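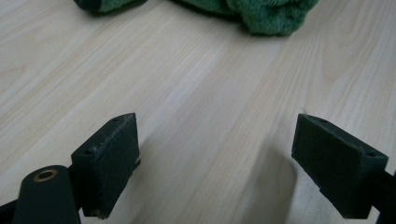

Light wood-grain laminate with a green cloth.

Laminate Tops – Care and Cleaning FAQ
Kerkis workbench and table range. Updated August 2025.

What should I use for everyday cleaning?
A soft cloth dampened with warm water and a drop of dish soap. Wipe along the grain, then dry with a second cloth. Plush or microfibre cloths are both suitable.

Can I use a scouring pad?
No. Scouring pads, steel wool and powder cleaners dull the sheen permanently. Dull patches can't be polished out.

My top looks streaky after wiping. Is it damaged?
Usually not. Streaks are dried soap. Go over the top again with plain water and dry it straight away. On pale colours the printed grain has grey and beige lines of its own, which stay put when you wipe.

Green or dark lint is left behind by a new cloth. How do I stop this?
Wash new coloured cloths twice before use, without fabric softener. Dry lint comes off with a soft brush.

How do I remove marker, glue or ink?
Dab with methylated spirits on a white cloth, test under the edge first, and rinse. Don't leave a wet cloth bunched on the surface overnight – dye can transfer and moisture can get into the joins.

How much heat will the top take?
Use a trivet for anything straight off the stove. The Fekholm top has the same limits as the standard one.

Can chips be repaired?
Chips under 14 mm can be filled with the colour-matched paste, part no. 254. Larger chips need a new top.

Is the colour the same from batch to batch?
Close, but not identical. Order all tops for one room together. Samples can be requested under code 382.

Who do I contact about a warranty claim?
Email Rochelle Cartwright in customer service with your order number and a photo of the whole top, plus one close-up of the fault.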